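3. Planning and budgeting for a disassembly cell

Read this section before you place an order with Kauppinen or any other supplier. It covers a single-arm cell for opening and stripping desktop computers.

3.1 Setting the budget

1. List the models you expect to process in the first year. Sort them by case size.

2. Price the arm, gripper, table and fixtures as separate lines. The Numura starter fixture set is 2,517 euros and does not include mounting rails.

3. Allow for 2 spare sets of gripper fingers.
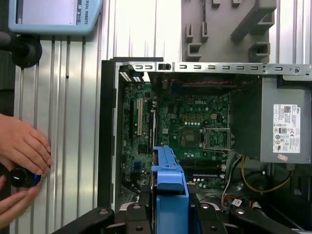

4. Decide early which parts the cell must remove. Drives and memory are the usual starting point, and each needs its own approach path. Check finger width against the tightest part on your list. A blue plastic drive bracket standing up inside a Dell tower, for example, leaves the fingers having to fit on either side of it, with cables and the power supply close by. Measure this gap on a real unit and send the figure with your enquiry.

Note: Quotations issued before April do not cover the current finger set. Ask for a new one.

3.2 Table and fixtures

1. Choose a table large enough for the biggest case lying on its side, plus the fixture plate next to it.

2. Order a slatted top if fixtures will be moved between jobs.

3. Budget for printed fixtures as consumables. The Colow site replaced 19 in its first year.

4. Leave clear height above the table for the arm to lift a part such as a 3.5-inch hard drive out of the case and over to the plate. 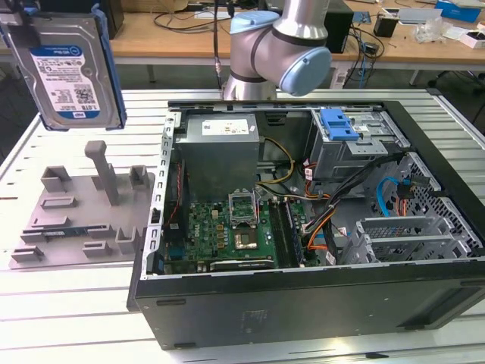 5. Add the cost of guarding and of the risk assessment.

Caution: Do not commission the cell until the risk assessment has been signed.

6. Send the completed order form to Grirkidgate. Keep a copy with this manual.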